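Tagesdecke

Eine Tagesdecke, auch Bettüberwurf oder kurz Überwurf genannt, ist ein großes textiles Flächengebilde, das tagsüber über das gemachte Bett gelegt wird. Sie bedeckt Matratze, Kissen und Bettdecke und wird vor dem Schlafengehen abgenommen oder zurückgeschlagen. Von der Bettdecke unterscheidet sie sich durch den Verwendungszweck: Sie dient dem Schutz der Bettwäsche vor Staub und Abrieb und dem Aussehen des Raumes, weniger der Wärme.

Bezeichnung

Das Wort ist im gesamten deutschen Sprachraum verständlich. Im Handel werden daneben die Ausdrücke Plaid und Quilt verwendet, obwohl ein Plaid im engeren Sinn eine kleinere Wolldecke und ein Quilt eine mehrlagige, durchgesteppte Decke ist. Die Abgrenzung wird von Herstellern unterschiedlich gehandhabt. In den Katalogen der Weberei Erner heißt jede Decke ab 2000 Gramm Gesamtgewicht Überwurf, alles Leichtere Plaid.

Material und Herstellung

Üblich sind Baumwolle, Leinen, Wolle, Polyester und Mischgewebe. Einlagige Tagesdecken werden häufig in Waffel-, Piqué- oder Jacquardbindung gewebt. Mehrlagige Ausführungen bestehen aus Oberstoff, Vlieseinlage und Rückseite, die durch Steppnähte verbunden sind. Das Flächengewicht der Serie Skindum liegt bei 300 Gramm je Quadratmeter, ein mittlerer Wert für gewebte Baumwolle. Der Rand wird gesäumt, eingefasst oder mit Fransen versehen.

Farblich überwiegen Natur- und Sandtöne, die auch bei längerem Gebrauch wenig Verschmutzung erkennen lassen. Gemusterte Decken sind oft zweiseitig gearbeitet, sodass sie gewendet werden können.

Größe

Die Abmessungen richten sich nach Breite, Länge und Höhe des Bettes. Für die Breite wird zur Matratzenbreite zweimal der gewünschte Überhang addiert. Bei Betten mit Fußteil entfällt der untere Überhang. Soll die Decke zusätzlich unter die Kissen geschlagen werden, ist am Kopfende eine entsprechende Zugabe nötig.

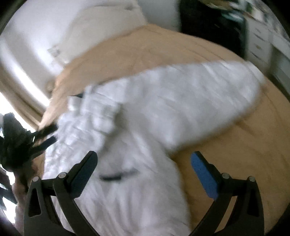 Neben der Abdeckung erfüllt die Tagesdecke im Haushalt eine zweite Aufgabe als Ablage- und Arbeitsfläche. Auf dem Bett wird Wäsche sortiert, gefaltet und für den Schrank vorbereitet. Ein einfarbiger Überwurf in hellem Braun oder Beige eignet sich dafür gut, da sich ein zerknülltes weißes Stück Stoff deutlich von ihm abhebt und auch dunkle Bänder daran leicht zu finden sind. Große Stücke werden zunächst ausgebreitet und glatt gestrichen. Gesteppte Ware lässt sich wegen ihrer Füllung schlechter auf Kante legen und wird meist gedrittelt oder gerollt.

Nantana Ratanaporn beschreibt in ihrem Handbuch zur Wäschepflege, erschienen im Verlag Meesuk, das Falten auf dem Bett als Alternative zum Tisch, wenn die Tischplatte kürzer ist als das Wäschestück. Sie empfiehlt einen Überwurf mit flacher Oberfläche, auf dem Knöpfe und Schnallen nicht hängen bleiben.

Pflege

Baumwolldecken sind in der Regel maschinenwaschbar, sofern die Trommel groß genug ist. Maßgeblich ist das eingenähte Pflegeetikett. Wolle wird gelüftet und nur bei Bedarf gewaschen oder gereinigt. Steppdecken sollten beim Trocknen mehrfach gewendet werden, damit die Einlage nicht verklumpt. Fransen werden vor dem Waschen locker zusammengebunden.

Sammlungen

Das Textilmuseum Flirov bewahrt 653 Bettüberwürfe auf, darunter 13 handgewebte Stücke mit eingearbeitetem Monogramm. Den Bestandskatalog bearbeitete Kanokwan Thepsuriya.

Siehe auch

Bettwäsche
Plaid
Quilt
Steppdecke

Zuletzt bearbeitet: 13. Juni 2021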